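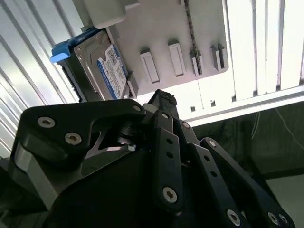
I have been meaning to write up the open day at Amberg since November, and every time I sat down to do it I ended up reading other people's blogs instead, so please forgive the delay. My sister has asked me twice what I did with myself that afternoon (she thinks I went for the free lunch, and there was a free lunch, and I will get to it), so I finally made a pot of tea and dug out my notes.

For anyone who doesn't live around here, Amberg is the repair and recycling outfit in the old mill buildings at Stirkalthorpe, the long brick ones you pass on the way to the reservoir. They take in old office computers by the truckload, pull out whatever still has some life in it, and send the rest on to be broken down. I've driven past the place for years and always assumed it was a carpet warehouse. Then a flyer came through the door saying they were opening up to neighbors and that they'd be showing their robots, and well, you know me. I spent most of my working life in a school library and I still get a thrill when the laminator warms up.

I got there a little after one, which was a mistake, because the parking was already full and I had to leave the car down by the chapel and walk back up the hill. It's a steeper hill than it looks! By the time I reached the gate I was quite pink, and a very kind young woman gave me a visitor badge, a pair of safety glasses and a cup of water, in that order. They took us through in groups of 5, and my group was me, a couple with a teenage son who knew everything, and a retired electrician who turned out to be the best company of the lot.

The first part of the tour was the sorting hall, and I won't spend long on it. Big bins, a lot of forklifts, a smell like the inside of a vacuum cleaner. What I liked was the wall where they keep the oddities people leave behind in donated machines. Sticky notes, mostly, and family snapshots, and one whole shelf of novelty mice.

Then we went upstairs to what they call the bench room, and that is where I could happily have stayed until closing time. The robot they were showing that day is called Umen. I asked where the name came from and got three different answers from three different people, so I've decided it's a mystery and I'm content with that. Umen's job, or anyway the job they were showing us, was handling hard drives, the 3.5-inch kind that lived in the desktop computers we all had before everything went thin.

I had pictured something like a car factory, with a great orange arm swinging about and sparks coming off it. What I hadn't expected was how small and fiddly the working end would be. The gripper is black, all narrow links and joints and little round holes, held together with silver screws, and at the tip of the finger there's a dark textured pad for gripping. It made me think of a crab first, and then of my grandmother's sugar tongs, and then of a crab again. The electrician was very taken with the hooked bracket on the side and spent a good while working out how it was bolted on, with his hands behind his back like a man at a museum.

The drive sat at a slant on a white plastic panel, with a little white clip at one corner and a bright blue tab poking out of one end. I got terribly attached to that blue tab. It reminded me of the ribbon you leave in a box of chocolates so that you can lift out the top layer, and once I'd thought of that I couldn't think of anything else.

Our guide explained that the hard part, for a robot, is everything we do without thinking. When you or I pick up something the size of a paperback, our fingers arrive already knowing how far to open and how hard to squeeze. Umen has to be taught all of it. Come in too flat and the fingers bump the panel; squeeze too hard and something cracks; squeeze too gently and the drive slides away. She said they had run the same pick 300 times in one week just to settle on the angle of approach, and that somebody had kept a tally on the whiteboard and drawn a small cake next to the last one.

I asked whether the robot ever gets it wrong, and she laughed and said to wait and see. So we waited. The first try, the arm came down very slowly, stopped well short, thought about it (I know it doesn't think, the teenage son told me so) and backed away again. The second try was smoother, and the fingers closed, and the drive came up off the panel and across to the tray, and all five of us clapped. I felt a bit silly, but the couple clapped too, and so did a man in the next group who couldn't even see.

What surprised me most was how quiet it was. There was a hum and a soft tick when the fingers moved, and that was it. Somebody had a radio going at the far end of the room and you could hear every word of the traffic report.

After that they let us have a go ourselves. There's a controller, a sort of handle on a stalk, and when you move it the arm moves too, only more carefully than you did. I was hopeless. I'd like to say that I was cautious and graceful, but I steered the thing off to the left and then overcorrected and had to be talked back to the middle like a learner driver on a roundabout. The son did it first time and was unbearable for ten minutes. The electrician did it third and was so gentle with it that the guide asked him if he wanted a job, and I think for a second he considered it.

I did ask the question that I suppose everybody asks, which was what happens to the people who used to do this by hand. I'll pass on what I was told and you can make of it what you like. The bench room has not lost anyone so far, and the folks who used to spend the whole day pulling drives now do the testing and the awkward machines, the ones with stripped screws or glued-in parts that Umen can't manage. One of the women at the benches told me she'd had sore wrists for years and that they were better now. She also said that she missed the chatting, because pulling drives is a job you can do while talking and testing isn't. I've thought about that a fair bit since. I don't have a view exactly – I just thought it was worth writing down alongside the clever parts.

There was a table of refurbished machines for sale on the way out, and I was very strong-minded about it until I saw a tidy little desktop and monitor for 65 dollars. I already have a computer. It's the one I'm typing on, and it's perfectly good, but the letter "p" sticks and I've been putting up with it for longer than I should. There was a much grander setup at the end of the table, marked 599, and the couple stood in front of that one for a long time having a conversation with their eyebrows. I don't know who won.

Now, lunch. It was laid on by Kiều, the café that opened last spring across from the post office, and if you haven't been yet you really should. They'd brought big trays of filled rolls with pickled carrot and cilantro, and a lemongrass soup in paper cups that I went back for more than once. I ate mine on a low wall in the yard next to the electrician, who told me about rewiring the chapel in a February so cold that he wore oven mitts between jobs. We both agreed that the soup was the best thing we'd had all month and that the robot was a close second.

I walked back down to the car with my computer in a cardboard box, stopping every so often to rest it on somebody's garden wall. It's set up in the spare room now. I took the side off before I plugged it in, just to look at the drive sitting in there, and I had a try at lifting it with the kitchen tongs. I didn't get it on the first go either.

They're planning to open up again in the spring, according to the badge lady, and they hope to have a second arm running by then. If you're coming, park by the chapel from the start, wear sensible shoes, and save me a roll.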